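May 11, 2018

Zervas came back from Istcombe with the property filings for the Malik inquiry, all of them scanned sideways. The council's anti-fraud office listed 11 seized flats. Our parser found nine, and counted one of those as a parking space.
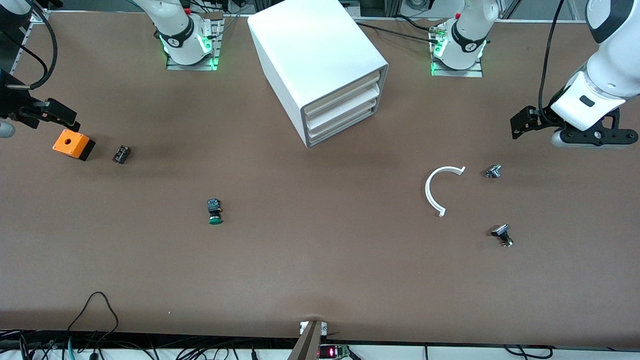

Angeliki thinks the two missing ones sit under the councilman's brother-in-law, whose surname is spelled a new way on every deed. I loosened the name match and got Malik, his dentist and half the planning department.

To do: rotate scans, rerun in Veva, ask Petridis for the July list. Don't tell the dentist.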